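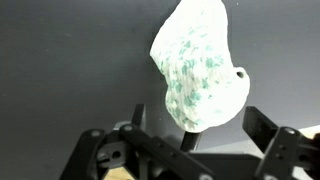
Teaching the arm odd shapes at Tistside

The Sevulis group spent June on objects that don't have a good place to grab. Boxes and bottles were covered last winter, and the arm handles those well enough. Lumpy things with rough, pitted surfaces are harder. One of the current pieces is white with teal-green speckles, narrow in the middle, with a small dark hole in a knob on one side.

All of the teaching is done by remote control. The operator sits at the Caron desk with a pair of hand controls and watches the view from the wrist. Each run starts with the two fingers spread apart. The operator brings them in, closes them, moves the piece to its spot and backs off. The arm's motion and the wrist view are saved together, and a run with a bad grip is kept but marked.

The target for each piece is 127 clean runs. The set now holds 2508 runs in all, and 600 of those came from the new irregular pieces. We want 1000 irregular runs before the next round of training, so the desk will stay booked in the mornings through the end of the season.

Two changes for operators. Slow down in the last part of the approach, as fast closings have been the main cause of marked runs. And please vary the side you come in from. Too many of the early runs come from the left, and the trained arm has picked up the same habit.

Preter, the tool we use to review runs, has been updated. It now opens at the moment the fingers start to close, and you can step back from there. Old marks carried over. If you find a run with no mark at all, send its number to the desk and leave the file where it is.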